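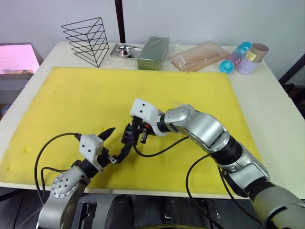 How to watch a robot demo without being sold to

I have been to enough open days to know the routine. You get a lanyard and a coffee, somebody presses a button, two arms do something clever and everyone claps. Then you go home and can't say what you saw. After the last one, at the Tavis workshop in Wudbridge, I wrote down how I go about it now. It works for any two-armed bench setup, whoever built it.

Before you go

Write down one job from your own shop that you would want a robot to do. Mine was putting soft parts into trays. Keep it to a sentence. If you can't describe the job, you will end up judging the demo by how smooth the arms look, and smooth is easy.

Step 1. Look at the table first

Get there early and look at what is laid out. At Tavis the arms worked over a yellow foam mat, with the props lined up along the back against the wall: a wire rack, a metal bowl in a steel tray, a green block partly wrapped in plastic, a cardboard tube. That's a friendly table. Foam forgives a finger that comes down too low. Ask whether the job has been run on a bare surface, and write down the answer word for word.

Step 2. Find the person

Somebody may be driving. Thibault Lemaire, who ran our session, told us when I asked that the first run was remote controlled and the second was the robot on its own. It wasn't on the handout. I have no problem with remote control, but you need to know which one you are watching.

Step 3. Ask for the number, then ask what it counts

We were told the system had learned from 1,108 practice runs. Fine. Were those all good runs, or all runs? Same objects every time? Capucine Baudry said the failed ones had been thrown out, and I gave her credit for saying it in front of her boss.

Step 4. Move something

Politely ask if an object can be turned or shifted by a hand's width. Do this before the run starts, and keep your own hands off the table. If they say no, note it and move on. At Tavis they said yes to the tube and no to the bowl.

Step 5. Stay for 3 runs

Once proves very little. Stand where you can see both grippers when they come close together over the middle, and watch for pauses. Time each run on your phone, including the resetting. Sales people stop the clock when the part lands. You will be paying for the reset too.

Step 6. Ask what breaks

Fingers, cables, cameras. Ask how long a finger swap takes and who does it. I was quoted up to 50 minutes, with no word on whether that included setting the arm up again afterward.

Afterward

Write your notes the same day, next to that one sentence about your own job. Mine say "maybe, ask again in January, bring our own parts."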